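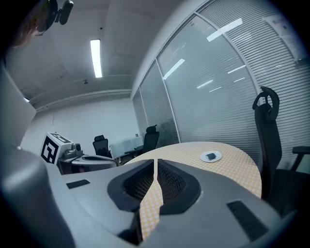
Finally picked a broadband deal after moving to Prestisville. Keltis, 500 meg, no landline. I read all the small print at the table with the yellow and white checked cloth, and my eyes still hurt.

2 comments Share

Gelau wanted a 600 quid exit fee if I left before November – no thanks! 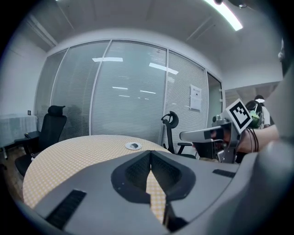

Router goes in the hall for now (the signal upstairs is a bit rubbish, but it'll do). Anyone else on Keltis?

Share

We use cookies. Accept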